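Looking After the Gripper on the Ultesia Cell
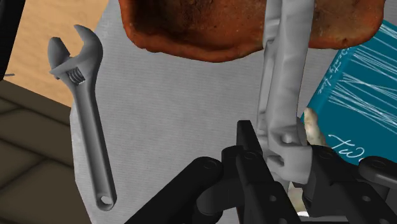 Render: Vikum simulation workspace, March 2022

Readers of this blog will know that I am responsible for one robot cell at Vikum, and that the cell exists twice: once on the bench, and once in simulation. Both copies require maintenance. The present entry records how the simulated gripper is set up and kept in order under the Ultesia project, as several colleagues have asked for the procedure in writing.

The render shows a holding check. The black gripper has a light gray metal tool by its lower end, near the joint, with two long arms standing almost upright. An adjustable wrench lies on the mat to the left. The other items, including the teal box, are drawn from our standard clutter set, which is shuffled before each session.

A full check consists of 100 grasps. The previous settings completed 77 of them without a fault recorded in the log. The remainder were nearly all tools with a wide joint and narrow handles, where the load sits well away from the fingers. I reviewed those entries one at a time and found two settings at fault.

The first was the friction value assigned to the fingertips. It had been copied from the Seppälä cell, which uses a different pad, and had never been revised. The second was the closing force, which was set for light packaging. I raised it in small steps and repeated the same grasps after each change. Changing both values together saves an afternoon and leaves no record of which one mattered.

The order of work is now as follows. Load the saved home position and confirm that every joint reads zero error. Open and close the gripper with nothing between the fingers. Run the wrench and the two-armed tool alone, then add the clutter. If the fingers pass into a part at any stage, stop the run and inspect the collision shapes before touching the force setting. Old shapes were left in the Pirkulness build for 7 weeks, and a good deal of tuning had to be discarded.

Settings are to be saved under a new name after each session. Please do not overwrite the base file. The physical gripper receives new values only after 2 full checks with matching results, and then at reduced speed.

The collision shapes for the wrench are next on my list, in particular the recess along the handle, which the present shape fills in completely.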